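Thread on the Drusham ceasefire march, for those who asked what went on and where the bill stands. June 8, 2022.

1/ Organizers put the crowd at 2,000. Police haven't released a figure. The march left the Clanum bus depot mid-morning and went down the river road to the provincial assembly, where people stayed until late afternoon.

2/ The demand is narrow. The ceasefire between the province and the Babalola highland council was signed in January. It still has no law behind it. Marchers want the assembly to vote on the ratification bill before the summer recess.

3/ Without the bill, the ceasefire is an agreement between two signatories and either one can walk away on 15 days' notice. With it, ending the truce would take a recorded vote of the whole assembly.

4/ The bill has been through first reading. Second reading was put off after the budget debate ran over. The speaker's office says it is still on the order paper. It has not given a new date.

5/ There are 9 clauses. Most of the argument is over clause 4, which covers who polices the Starkilier valley road once the army checkpoints come down. The government wants provincial officers. The highland council wants a joint force with its own people in half the posts.

6/ Clause 7 gets less attention and I think it deserves more. It sets up the claims office for families who lost homes or land. No budget is attached. A member from the Clanum side asked about that at first reading and was told it would be handled in regulations.

7/ Speakers at the assembly steps were mostly farmers and teachers from the valley. One woman said her kids have changed schools four times on account of road closures. A trucking co-op read out a letter asking for the checkpoints to be gone before harvest.

8/ There was a counter-protest across the road, fewer than 200 people by the organizers' own estimate. Their position is that the highland council should hand over its weapons first and the bill should come after. Police kept a line between the two groups. I saw no arrests.

9/ A delegation was let in to deliver the petition. They met with the deputy speaker and came out with a receipt and no commitment. The march organizers say they'll be back if second reading isn't scheduled by the end of the month.

10/ The text of the bill is on the assembly website under pending business. It's short and worth reading in full. I'll post again when there's a date for the vote.

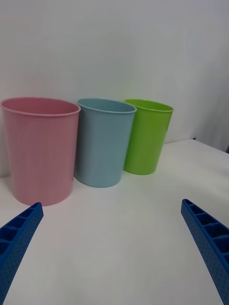 Three bins in a row: pink, blue and green.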